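Little Baskets, Big Help: Getting the Small Stuff Under Control

Filed under: Kitchen, Bathroom, Laundry
By Drahomíra Sokol

I get more mail about small round things than about any other subject on this page. Scrubbers, bath sponges, cotton balls, dryer balls, the soft foam ball the cat carries around at two in the morning. They roll off the counter, they sit in puddles, they end up behind the washer. So this month is all about the low open basket, my favorite storage item in the whole house, and I could go on about it for pages (I more or less have!).

Start with the bottom, not the sides

When people shop for baskets they look at the color first and the walls second. Turn the thing over! The floor is where the work gets done. For anything that goes in damp you want openings you can see through, like a grid, so water has somewhere to go and air can get underneath. A solid floor is for dry things only. I put a damp sponge in a pretty solid-bottomed tray once and left for a long weekend in Skudham, and the tray went straight out to the garage when I came home.

Low walls are a plus for small things. You can see what's in there, and you can reach in without moving the basket. High walls invite stacking, and stacked sponges don't dry. 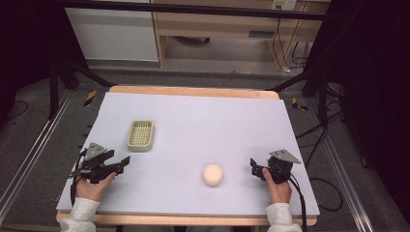

Small sage green basket with a grid floor and low sides, and a cream ball waiting its turn.

Pick the size by what goes in, and leave a gap

I love a small rectangle. It tucks against a backsplash, it slides onto a shelf the long way or the short way, and two of them side by side make a tidy square. Round baskets are charming but they waste the corners.

For sponges and scrubbers, give each one enough room that it doesn't touch its neighbor. In practice that means fewer in the basket than you think will fit. Two by the kitchen sink is plenty: one for dishes, one for the counter and stovetop. Keep the spares dry, in a cupboard, still in their wrapper if they came in one.

For dry things like cotton balls or corks you can fill right up to the rim. Go one layer past that and you'll be picking them up off the floor.

Clear the table before you sort anything

My best tip in this whole piece, and it's so simple I almost left it out. Before you tackle a junk drawer or the cabinet under the bathroom sink, give yourself a big pale surface to work on. A sheet of white foam board from the craft aisle is wonderful for this. Lay it over the kitchen table, dump everything out, and every stray button and hair tie shows up right away. When you're finished, you lift the board, tip the crumbs into the trash and slide it behind a door until next time.

Foam board dents if you lean on it and it doesn't like water, so wipe it with a barely damp cloth and let it air out before you put it away. Mine has a ring from a coffee mug in one corner and I've stopped caring.

Set the basket down on the board first, off to one side, and leave the middle clear for sorting. Right-handers usually like the basket on the left, so the right hand can pick and check while the left one drops things in. Lefties, flip it. Try both ways for a minute and you'll know.
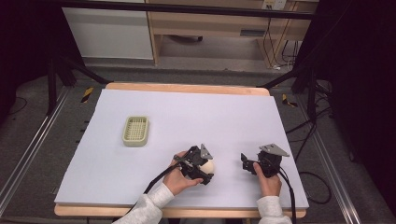
Photo: Drahomíra Sokol

One thing at a time, please

When I'm in a hurry I grab handfuls, and then I'm sorting the handful in midair, which never goes well. Pick up one item, look at it, decide, put it down where it belongs. It feels slow for the first few minutes and then you hit a rhythm and it's quite soothing. I put the radio on.

Soft things deserve a squeeze while you have them in your hand. A sponge that springs back has life in it. If it stays flat, crumbles at the edges or smells like anything at all, out it goes. Hard little things get a wipe. I keep a dry dishcloth over my shoulder for exactly that.

Three piles are enough for me: stays here, goes to another room, leaves the house. I used to have a fourth pile called "think about it" and I'm embarrassed to tell you how long I thought about it.

Cleaning the basket itself

Plastic grid baskets are a joy to clean if you do it often and a chore if you don't. Once a week, shake out the dry bits over the sink and rinse from the bottom side so the water pushes everything back out the way it came in. Then a squirt of dish soap and an old toothbrush along the corners where the floor meets the walls. That seam is where the gray film starts.

For a basket that's gotten away from you, fill a dishpan with hot tap water and a good splash of white vinegar, put the basket in, and go do something else for half an hour. Brush, rinse, stand it on its short end to drip. Don't pour boiling water on thin plastic! Water at a full boil is 212 degrees, and I've got a once-rectangular basket that now rocks like a boat.

And please don't mix vinegar with bleach, ever, in a dishpan or anywhere else. If you're a bleach person, use it alone, well thinned, with the window open, and rinse like you mean it.

Where I use mine

Under the kitchen sink. One basket for scrubbers, one for the dishwasher odds and ends (the spare rinse cap, the little brush for bottle necks). They pull out like drawers.

On the dryer. Anything I find in a pocket goes in the basket: coins, screws, lip balm. Whoever owns it knows where to look. Anything left at the end of May goes to whoever emptied the lint trap most, and that's me, so I do rather well out of it.

In the refrigerator. A low open basket is terrific for lemons and limes. Cold air moves through the floor and you can spot the soft one before it spoils its friends. Eggs are better off in their carton, where they can't knock together.

Next to the tub. Bath sponges and toys drain right through the grid. Prop the basket on two chopsticks or a couple of bottle caps if the ledge is perfectly flat, so the openings aren't sealed against the tile.

By the back door. Dog balls! Muddy ones go in, mud dries, mud falls through onto a sheet of newspaper. I change the newspaper when I remember.

Keeping a basket from sliding

A light basket skates all over a smooth shelf. Cut a square of rubbery shelf liner a little smaller than the base and set it underneath. If it's a wet spot, use four small dabs of clear silicone on the bottom corners instead and let them cure overnight upside down. They'll grip beautifully and you can peel them off later with a thumbnail.

Museum putty works too, for a shelf you don't often rearrange. I do rearrange, constantly, so I stick with the liner.

What to pay

Very little! I found a stack of small ones in the closeout bin in Starnham for 80 cents apiece and bought far too many. Thrift stores are full of them, usually with the price sticker welded on. Rub the sticker with a bit of cooking oil, wait ten minutes, then scrape it with the edge of an old library card. Wash with dish soap afterward or the basket will feel greasy for weeks.

Run a fingertip along the inside of the grid before you buy. Rough molding snags sponges and sweaters. You can smooth a burr at home with an emery board, but if the whole floor is scratchy, put it back and keep looking.

Color is up to you, of course. I've fallen hard for soft greens lately. They're quiet next to white, and cream things look lovely in them. Dark baskets hide dirt, and I'd like to know about the dirt.

Quick answers from the mailbag

Can I put a plastic basket in the dishwasher? If it's marked for it, yes, top rack, held down with something heavier. No mark, wash it by hand.

My sponge ball stays wet in the middle. Squeeze it in a dry towel, hard, twice, then set it in the basket and turn it over at bedtime. The thick ones really do need the towel.

How do I label an open basket with holes? Thread a luggage tag or a bread tie through one of the openings at the front. Masking tape works until the first splash.

Do wicker ones count? For dry things, absolutely, and they're beautiful. I wouldn't put one near the sink.

Mine smells even after washing. Sprinkle it with baking soda while it's damp, leave it a couple of hours, rinse, and then give it an afternoon outdoors in the shade. Full sun makes some plastics brittle.

Next month: lids. So many lids. If you have a system for matching them to their containers, write in and tell me, and I'll try it on my own drawer first.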